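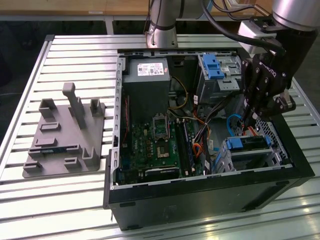 Figure 2. Open desktop tower on a slatted aluminum table, with gray fixture at left.

3.2 Recruitment of first-time blood donors

Recruitment took place at the two collection centers in Kutel and Dindau. Both centers serve a mix of town and farm households, and both had run donor drives before the study began. Adults who gave blood for the first time during the enrollment period were asked at the rest table if they would accept messages about a second donation. Those who agreed signed a one-page form and gave a phone number. People who were turned away at the health check, for low iron or for any other reason, were not approached.

We enrolled 300 donors. Of these, 100 were assigned to receive a plain reminder by text, 100 received the same reminder with a short note on how donated blood is used, and the remaining donors received the usual printed card and nothing more. Assignment was done from sealed envelopes opened by the desk nurse. The nurse knew the group, but the staff who later pulled the return records did not.

The wording of the second message went through several drafts. An early version named the patient groups most often given transfusions, and donors who read it in the pilot found it too long for a phone screen. Leen Kassab rewrote it in two sentences and removed the medical terms. The final text said where the blood goes, gave the opening hours of the nearer center, and asked for no reply. 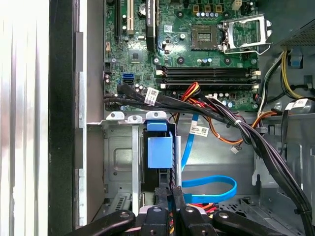

METHODS

3.3 Measures

The main measure was a return visit to either center while records were being collected. A visit counted even if the donor was then turned away at the health check, as our interest was in the decision to come back. Visits were taken from the Nurley booking system and matched by donor number. Walk-in visits are entered by hand – usually at the end of a shift – and we checked these against the paper log.

Donors also filled in a short form at enrollment. It asked about age, work, distance to the center, whether a friend or relative had given blood, and how they felt during the needle. The last item was scored on a five-point scale. Forms with this item left blank were kept for all other comparisons.

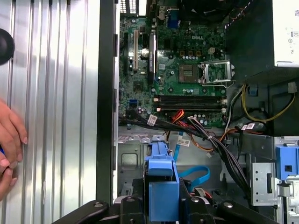
3.4 Follow-up calls

Donors who had not returned by the end of August were called once by Montserrat Cifuentes or a trained assistant. The caller asked whether the message had been read and what had kept the donor away, and wrote down the answer in the donor's own words. Unanswered calls were not repeated. Call notes were sorted by reason after the record file was closed on 2023-09-30.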